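Packing & Storage | 4 min read

Chapter 7
Sorting Small Things

Small packaged foods are hard to store because no two packets have the same shape. Before choosing a box or a drawer, lay everything out on one flat surface. A table is good. A made bed works as well, and it gives you more room.
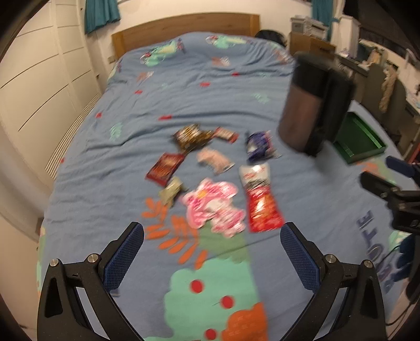
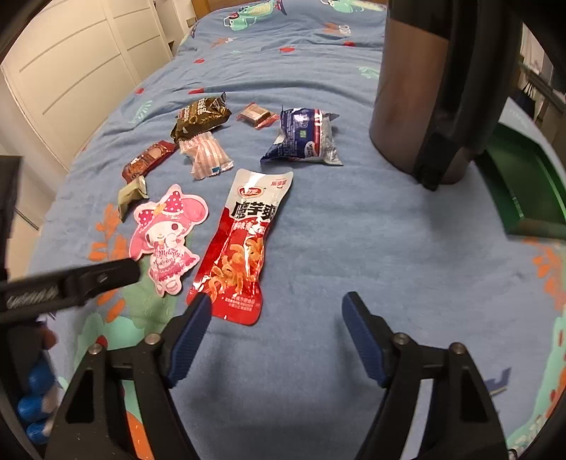
Spread the packets so that none is hidden under another. Put long pouches to one side and small wrapped pieces to the other. Check each date, and set opened packets apart to be eaten first.

Nokuthula Nel used this method when she cleared the Bokdale pantry in January. Her notes begin in Section 7.1. Exercises for this chapter need a tray, a marker and 8 paper labels.

615 shares | 8 comments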